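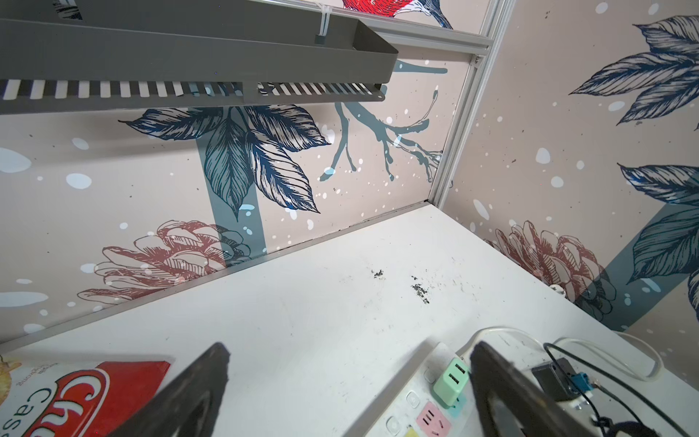
Ticket: Salary review export from Cerkero drops the tail of the staff list
Status: Solved
Opened by: Fredy Rengifo, Navurdale office
Opened: Mar 22, 2020
Area: Pay bands, exports

What I was trying to do

Our yearly salary review starts in April, and I wanted one file with every employee, their job level and where they sit in the pay band for that level. Cerkero has a lovely report for this (Pay Review, then Band Position) and I've been telling everyone in the office how much time it saves. Run it on screen and every person is there. Export it, open the file, and the list stops dead at row 1000. Everyone whose last name comes late in the alphabet is gone. No warning, no error, and the export says "Complete" in green.

What I tried first

Ran the export again in a different browser. Same result.
Sorted by hire date before exporting. Still 1000 rows, but different people missing, so at least I knew no single record was breaking it.
Split the report by site. Marulanda came out whole. Navurdale came out whole too, but the job levels were blank for anyone who moved between the two sites last year.
Cleared the saved report and built it again from scratch. No change, although I did find a nicer column order along the way!

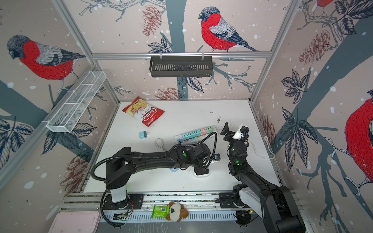
The blank levels bothered me more than the missing rows, to be fair. A missing person is easy to spot. A person with a salary and no level just slides out of the band averages, and then a manager looks at the average and thinks the whole team is paid fine. I checked a few by hand and the levels were all there on the employee page, with the right start dates.

Reply from Cerkero support

Hi Fredy, thanks for the very clear notes. The row limit comes from the quick export button, which uses the preview of the report. Please go to Exports, Scheduled, choose Full Data, and set it to run once. For the blank levels, could you check whether the transfer was entered as a transfer or as a new hire?

Update from me

Full Data did it! The job took 20 minutes to run and the file has everybody in it. I matched the totals against last month's payroll and they agree to the cent. I'm so pleased with this.

The transfers were my side. They had been keyed in as new hires through Pririne, our old onboarding form, and that form never sends a job level across. I opened each record, changed the event type to Transfer and picked the level from the list. Level 8 was missing from the list at first — it had been switched off in the Marulanda settings, and turning it back on fixed the rest.

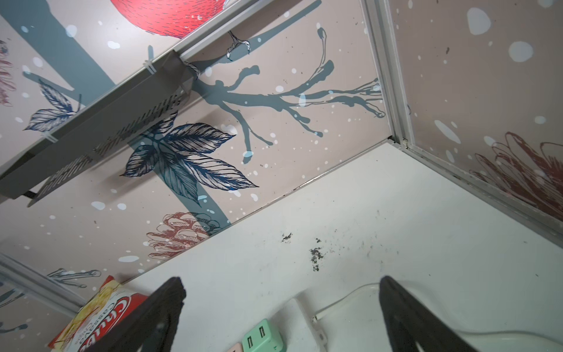

Once the levels were in, I rebuilt the band chart for the managers' meeting, and it finally reads well. Each level gets one bar from the bottom of the band to the top, with a dot for every person. The default colors were a gray on a slightly different gray, so I switched the bars to the navy of the big leaf cluster on the wallpaper and put them over that pale pinkish beige. You can read it from the back of the room now, and it prints fine too.

Two requests for the product team

Please show the row limit next to the quick export button, or at least don't say "Complete" when it isn't.
Please flag anyone with a salary and no level. A small count at the top of the report would be plenty.

Reply from Cerkero support

Both passed along. The first one is already on the list. Are you happy for me to close this?

Reply from me

Yes, please close it. Thanks for the quick help, and if anyone else gets stuck on the transfer problem, feel free to send them the steps from my update.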